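Chapter 4
Packing Bottles and Other Things That Tip

I learned to pack from Brisa Bautista, in the back of a shop in Sandoval, and the first thing she did was take my tape away. I'd been sealing boxes before I'd even thought about what was going in them! So in this chapter we're going to leave the tape in the drawer and talk about bottles, dividers and the table you work on.

Bottles are awkward. They roll, they lean, and a half-full one is heavier at one end than you expect (I still get caught by this). A divided box helps a lot, and it doesn't have to be fancy — one piece of cardboard down the middle gives you two compartments, and a bottle with a wall on each side has a lot less room to wander.

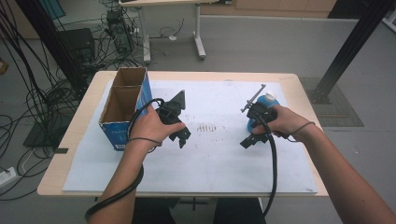
Figure 4.1 A divided cardboard box and a blue bottle with a white cap, on a white-covered table.

I like a pale surface to pack on, and I don't mind if it gets marked up. Drips show, stray bits of grit show, and you can wipe down or swap the sheet when you're done. Keep the open box on one side and whatever you're packing on the other, with the middle clear for your hands. If you're left-handed like me, try it both ways round before you settle.

Before you read on, find a box and pack up to 40 small things in it, any way you like. Write down what you put in first. We'll unpack it again in Section 4.2, and I bet you'll want to change the order.

Print this page | E-mail this page

Related chapters
Choosing a Box
Paper, Padding and Old Towels
Labels People Can Read
Unpacking at the Other End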